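Home | Products | Support | My tickets | Log out
Print this page | E-mail this page

Ticket 138: labels come out blank from the Cludell printer
Opened by: Hala Ghoneim, Sotside
Product: Plukico label software

Hi again, me with the printer! I run the labels for our sauces and relishes, and since the Plukico update on Wed 4 July every third label comes out completely blank. The two before it are perfect, colours and all, then nothing, then two more good ones. I've got a market order to get out and I'm peeling blanks off the roll like a mad thing.

What I've tried so far: turned it off and on (of course), cleaned the head with the little wipes, swapped the USB cable, and put in a fresh roll of Soriano gloss. Same result every time.

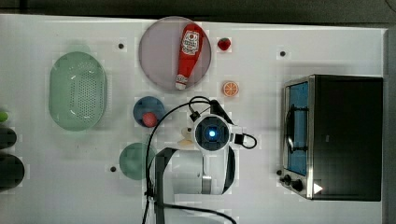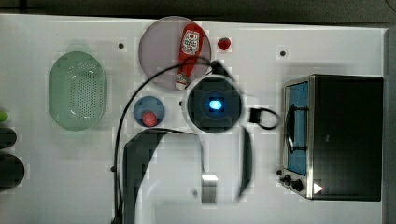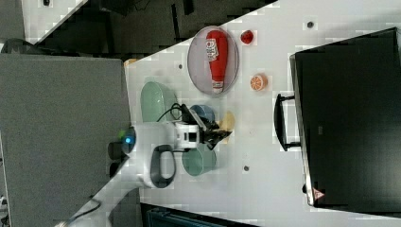
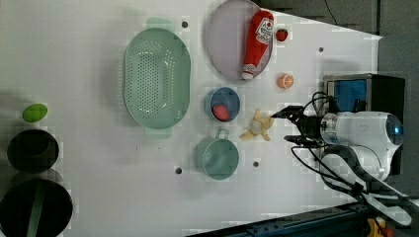 My own guess is the gap sensor. The old version asked for the gap between labels and I had it on 3 mm, but the new one has a tick box called "auto" and greys the number out. The stock I'm using is for a squeeze bottle, white label with red lettering like the one on the ketchup lying across the plate, so there's a lot of plain white at the edges and I wonder if auto is reading that as the gap. Our dark green relish labels print fine, which makes me more suspicious.

Update, same afternoon: found the tick box again under Advanced — why is it in there twice? — and unticked both. Typed in 3 mm, ran a strip of 9 and got every one of them. Hooray! Then I closed the program, opened it again and auto was back on, and so were the blanks.

So could someone please tell me how to make it remember? I'm on the Windows laptop, not the tablet, and I'd rather not roll back to the November version if I can help it, as I've already redone all my templates. Happy to send the log if you tell me where it lives.

Ta,
Hala

Status: waiting on support
Back to My tickets | Print | E-mail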